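3 December 2021

Cold, and dark by the time I'd found my other glove. Dwayne Haverford rang before breakfast to say he had come into some crayfish. Nobody I know but Dwayne comes into crayfish. He had been promised prawns by a man at Ollum, the prawns fell through, and now there were crayfish, cooked, and did I want any for Beatrice's supper? I said yes before asking how many, a mistake I have made with Dwayne before, over plums.

Spent the morning not doing the Quispe invoices. I opened them twice. In fairness to me the heating was making its noise again, and I had to stand on the landing and listen to it for a while with my head on one side, as my father used to with cars. It stopped when it had an audience. Ate 2 crumpets standing up.

Beatrice Ondieki's message came at eleven. Supper is now 19 people, up from the handful she mentioned in November, and would I bring "something cold that looks like an effort". Crayfish look like an effort. They look like an effort on the part of the person eating them as well, but that will be Beatrice's problem and she has plenty of kitchen roll.

The great question of the afternoon was how to get them there. Cling film over a bowl on the bus is how I lost the trifle. Foil is worse. Then I remembered the cool bag that has lived behind the ironing board since the move, the white and red one with the silvery lining, and spent a good half hour moving everything I own in order to reach it. Found the spare bulb for the desk lamp, a library book (theirs, not mine, and I shall say nothing) and the lid of a pan I gave away. The bag smelt faintly of old picnic. Wiped it out with lemon and left it gaping to air.

Put the bowl down beside it on the mat and was rather taken with the colour. I'd expected brown. These were a proper pillar-box orange, all curled up on one another like commuters.
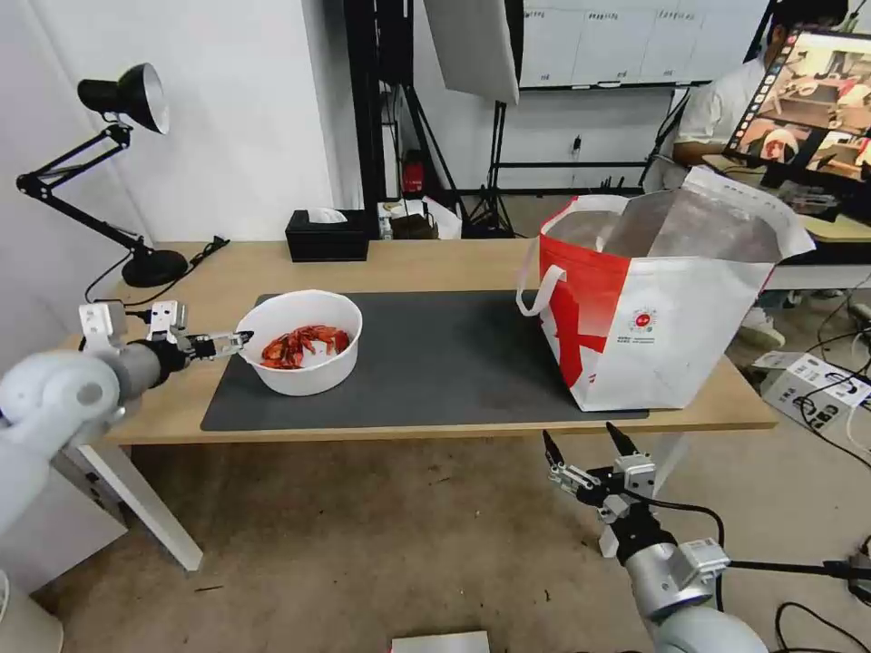 Crayfish in the white bowl, cool bag standing by. Tissues at the back.

Debated whether the whole bowl should go in or whether to tip them into a freezer bag and carry the bowl separately. The bowl won on looks. The freezer bag had common sense on its side – it also had a hole in it, as I discovered by filling it with water over my slippers.

Rang Dwayne to ask if they wanted a sauce. He said mayonnaise, then lemon, then that his mother used to do something with nutmeg but she was not a well woman. Mayonnaise, then. Have written it on my hand.

Must ask Beatrice for 3 more serving spoons, and do the Quispe invoices before they do me. Bus at ten past six.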